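Holiday Questions, Answered

Do we have to do Christmas the way my mother did?
No, and I say that as a woman who ironed napkins for 30 years before asking herself why. Keep the parts you'd miss and let the rest go quietly. The tree can stay in the attic one December and come down the next, and the family will still turn up hungry.

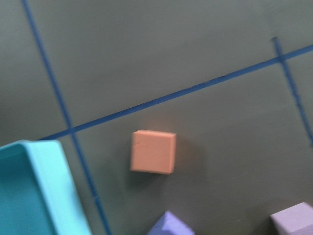 An orange foam cube, blue tape and part of a teal tray

How do I tell relatives we're skipping presents?
Early, and by telephone if you can stand it – a group message always sounds colder than you meant. Say it before anyone has started shopping. My cousin Essam waited until the week before, and his sister already had 5 parcels wrapped for him.

What about the children?

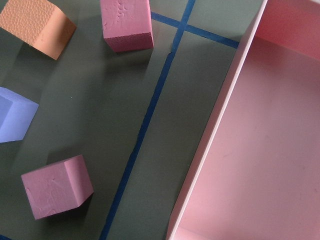
Children mind a lot less than we fear, as long as there's something to open and somebody to get down on the floor with them. It needn't cost much, either. A few foam blocks and a big pink box to keep them in would have kept my two happy until supper, and I'd have had my coffee while it was still hot!

Is it rude to leave a party early?
Not if you thank the host and take your own dish home with you.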